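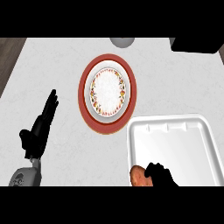 Diapo 1 – la démo en simulation : deux bras, une assiette, une barquette blanche

Bonjour à toutes et à tous, merci d'être venus jusqu'à l'atelier ! Alors je laisse cette vue affichée pendant que vous vous installez, c'est celle que vous aurez sur le grand écran tout à l'heure. (Attendre que le fond de la salle soit assis. Vérifier le micro.)

Pour ceux qui ne nous connaissent pas, Pidarix, c'est nous, et Prevetti nous prête la salle pour cette journée portes ouvertes du 19 décembre 2019. La visite se fait en 2 groupes, le premier part avec moi juste après, le second reste ici pour les questions et on échange ensuite.

Bon, la cuisine. Je sais, vous veniez voir des robots et je vous montre un plan de travail en marbre blanc ! Mais regardez la main droite, en bas : elle tient un aliment brun, tout irrégulier (chez nous on dit « la patate », mais je prends les paris, il y en a toujours un qui vote pour le petit pain). C'est exactement le genre de forme qui m'intéresse, parce qu'une boîte bien carrée, franchement, on sait faire depuis longtemps. La main gauche, elle, est ouverte, doigts tendus, au-dessus du plan.

(Pointer l'assiette avec le laser, pas avec le doigt, on ne voit rien depuis le fond.)

L'assiette à fleurs sur son grand rond rouge, j'y tiens beaucoup. Au départ on travaillait avec de la vaisselle toute blanche, et c'était d'un triste... Et puis chez vous les assiettes ont des motifs, alors autant s'y mettre tout de suite.

Tout ça tourne dans Pulletik, notre simulateur maison. On a lancé 500 essais depuis avril, et je vous assure qu'en faire autant avec de vraies assiettes, le budget vaisselle n'aurait pas suivi ! Le module de saisie vient de chez Kowalchuk, j'y reviens à la diapo 4.

(Si quelqu'un demande la différence avec le vrai robot : répondre court, le frottement et le poids restent difficiles à imiter, et renvoyer à l'atelier pratique.)

Côté pratique – la visite dure 30 minutes, on est 24 par groupe, les sacs restent ici. Vous pouvez poser vos questions en route, coupez-moi la parole, j'ai l'habitude.

(Passer à la diapo 2, lancer la vidéo sans le son.)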